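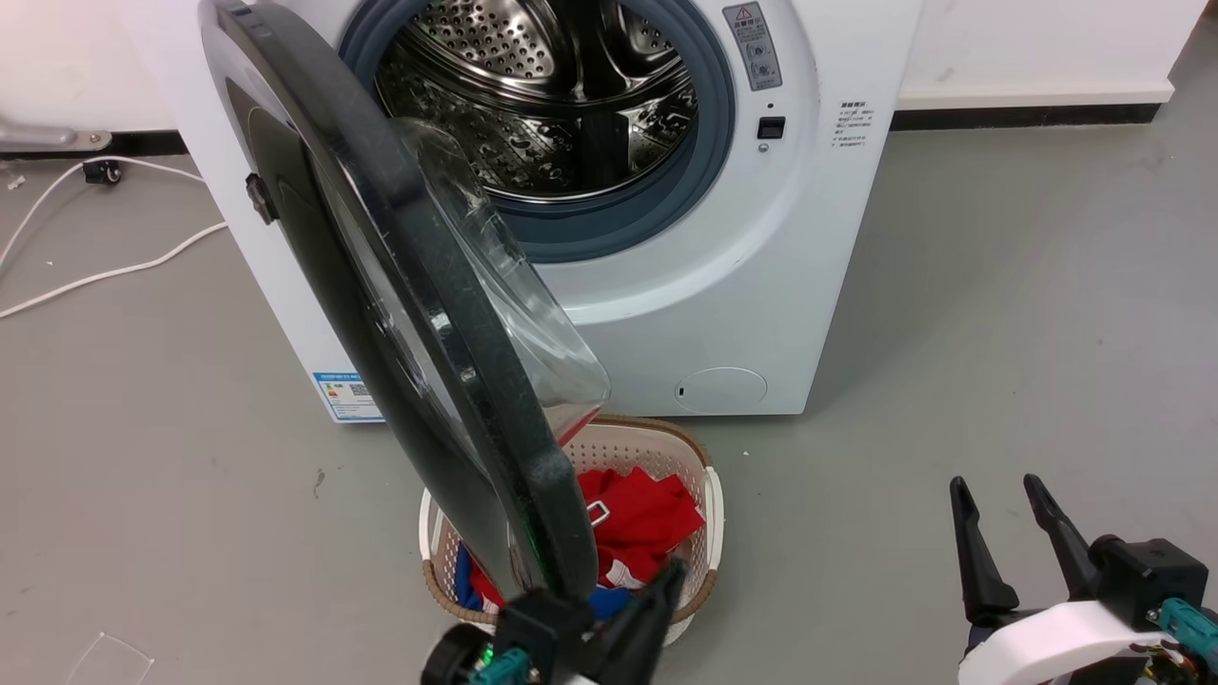 Laundry station, washer door open, basket waiting.

Collecting at Girkport: Frequently Asked Questions

What am I collecting, exactly?
Episodes. One episode is one attempt at one task, from the start cue to the stop cue, driven by you through the two grippers. The Skelell model learns from what you did, including the bit where you hesitated, so hesitate with some dignity.

How long is a shift?
Four blocks of 40 minutes, with 11 minutes between them. The odd number was Florencio Ortuño's idea. He has been asked about it and considers the matter closed.

Which tasks are running in July?
Loading the washer, unloading the washer, and matching socks. Socks are for people who have passed the first two and still like us.

Does the basket have to look the same every time?
Please, no. Tip it out and refill it between episodes. If the red things are always on top, the model will conclude that laundry is red and lives on top, and we'll be months talking it out of that. Straps and buckles stay in the mix. Yes, they snag on fingertips. They do that in people's homes too.

Where should the basket go?
On the floor in front of the washer, within reach of both grippers. Move it a little each time. If the open door hangs over the rim, leave it there unless your task card says to clear the door first.

I dropped a shirt. Do I delete the episode?
Did you pick it up again? Keep it and tag it "recovery." Those are some of the most useful ones we get. If you abandoned the shirt, tag it "fail" and keep that too. Delete only when the recording itself is broken - missing camera, frozen arm, that sort of thing.

Can I go faster?
You can. Episodes that look like a burglary get sent back by review. Smooth beats quick, and the pay is by the hour anyway.

What do I write in the label box?
Plain words for what happened: "picked up red garment, put in drum, closed door." Skip "successfully." Skip "robot did good."

How many episodes before I'm signed off?
63 accepted ones, across at least 2 tasks. The counter on your Gulavico page updates overnight, so refreshing it at lunch is purely recreational.

Do we ever run the wash?
Not during collection. The clothes go round in circles between basket and drum and get properly laundered elsewhere.

Who is Szabó, and why is it on my login screen?
It's the scheduling tool. If it shows you booked on two stations at once, take a screenshot and post it in the shift channel. Then go to whichever one has a chair.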